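3.2 What people said about their floors

I should say at the start that I didn't set out to write about floors at all. The survey was meant to be about noise between flats, and the flooring question was tucked in near the end because Uzma Rana (who ran the pilot with me) had a hunch that people's feelings about their floor would colour what they told us about the neighbours. She was right, and I've been grateful ever since!

We posted 2067 questionnaires to households in Driveck and got 1189 back, far more than I'd dared hope for. The flooring question was open, just a blank box and the words "Tell us about the floor in your main room". I expected one-word answers. What came back was a heap of small stories – arguments over rugs, a lost earring under a board, a grandmother who wouldn't have carpet in the house – and it took Kausar Baloch and me most of August to read and code them all.

Pale wood came up again and again, and people were oddly fond of its faults. They wrote about knots the way you might write about freckles. One man in the Sethi blocks said he'd chosen his boards for the knots and then hidden the best one under the sofa, and he was still cross with himself. Figure 2 is a rendered view of the sort of surface I mean, light planks with small dark knots and honey-coloured streaks, and a strip on the right where the seams don't quite line up with the rest. 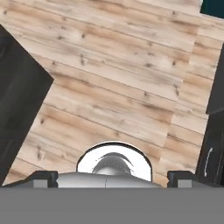
3.3 Mismatched joins and the noise scores

Those joins deserve a bit of room of their own. Plenty of people mentioned a spot where old boards met newer ones, usually in a doorway or where a wall had been knocked through, and they nearly always told us who had done the work. If it was a landlord, the join was "a bodge". If it was them, or their dad, it was "a bit wonky but it's ours". Same sort of join, completely different mood.

I then went back to the noise scores with this in mind. Tenants who grumbled about a join also tended to rate footsteps from upstairs as more annoying, even in the Jaler buildings, where the ceilings were all built to one pattern. Frauke Hollmann wondered whether we were simply picking up people who grumble (a fair point, and I lost some sleep over it), so we held 15 follow-up interviews and asked about buses, bins and the lifts as well. The grumbling didn't carry over nearly as much as she'd feared. I come back to those interviews in section 4.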